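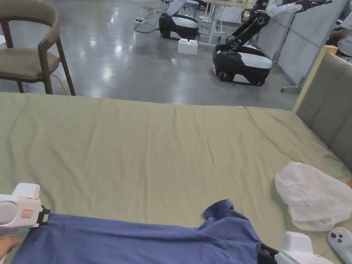

A blue T-shirt on a sage-green sheet.

I own 70 T-shirts. I know this because my sister bet me dinner that I had more than 50, and I spent a rainy November evening pulling them out of drawers, off hooks and (I'm sorry to say) from the trunk of my car. She chose the most expensive noodle place in Plurkerby and ordered two desserts.

I'd always thought of myself as a person without much stuff. I rent a small apartment, I don't collect anything, and my one good coat is older than my nephew. But T-shirts sneak in! You sign up for a fun run and get one. You go to a wedding and the bride's brother has had shirts printed. My old job at Andwood gave us a new one every summer with the year across the back, so I had a full set, like baseball cards, and I'd never worn a single one outside the house.

So I called Veronika Veres. She runs a mending and secondhand shop called Etia, down by the bus depot, and she has been sorting other people's clothes for long enough that she can tell you what a shirt is made of with her eyes shut. I tested this. She got every one, including a bamboo blend I would have sworn was cotton.

I'd expected a talk about letting go, or thanking my socks, or something along those lines. What I got was a cup of very strong coffee and a question: which ones had I washed in the last month? Those were my T-shirts, she told me. The rest were storage.

We went through my bags on her big cutting table. She was quick about it – a tug at the neckline, a look at the underarms, a pinch of the side seam to see if it had twisted. A twisted seam means the fabric was cut off the grain, and no amount of ironing will put it right (I had been ironing one of mine since college). Good ones went on a rail, tired ones went in the rag bin, and the really thin soft ones she asked to keep for herself. She cuts them into long strips and sells balls of it to people who crochet bath mats.

The shop takes in far more than it can sell. One spring a single drop-off came to 897 pieces, from a family clearing out a house on Bognár Street, and it took her most of the summer to get through it. There were shirts in there from bowling leagues, a bakery, a school play. She still wears one from the bakery.

I asked what she'd tell someone like me, who isn't going to stop going to fun runs. She shrugged and said to take the medal and leave the shirt. You can do that, apparently. You just say no thank you at the table. It had never crossed my mind.

I kept 22 in the end, which still sounds like a lot when I write it down. Five of them are plain gray and I love them all equally. I also kept one from Andwood, the first year, with the logo peeling off in little flakes that get all over the dryer. Veronika held it up to the window, gave me a look and handed it back without a word.

My drawer shuts now. I bought a bath mat on my way out, too, striped in three colors, and I'm fairly sure one of the stripes used to be somebody's gym shirt. My sister wants to count my mugs next.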